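16/06/2018
Teleop in sim, buttons and jars

Celeste had the headset, I had the keyboard, and Raed had opinions. Plan was to get clean demonstrations on the button layout, then swap to the jar layout before lunch. We made it to lunch.

Settings for the record: control loop at 50 Hz, hand motion scaled down to 30 percent. Full scale feels wonderful for as long as it takes to reach the table. At 30 you have to re-clutch more often, and Celeste says it is like writing a letter with a mop, but the traces come out a lot smoother.

Depth is still the sore point. From the overhead view you can line up over the red button beautifully and have no idea how high you are. Jarrah's fix is to watch the shadow of the gripper and ignore the gripper. I hate that this helps. 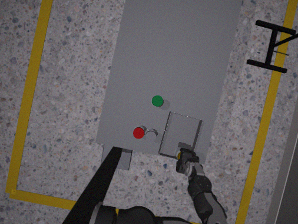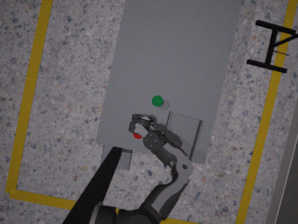
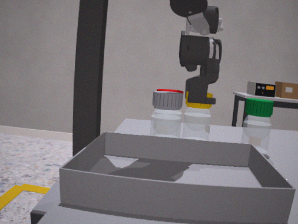

Button layout from overhead in the first two, gripper near the tray corner and then over the red button. Jar layout in the third, gripper at the yellow lid.

Lids are harder than buttons. The wrist runs out of travel before the lid runs out of thread, so the operator has to let go, unwind and grab again, and everybody regrips differently. Nelu does it in small polite turns. Celeste goes to the joint limit and swears. If we train on both we will get a robot that is polite and swears.

Decided: one regrip style per batch, written in the batch name. Also trimming the dead time at the start of each demo, where the arm hangs there while the operator adjusts the headset. Last month's Brimley policy learned that part perfectly.

Target is 200 demos for buttons and 320 for lids by July. Amancay wants the failed ones kept in a separate folder. Fine, it will be the big folder.

To do
- clutch pedal sticks, ask Nelu for the spare
- add a side view for the operator
- rerun Raed's replay check on the trimmed demos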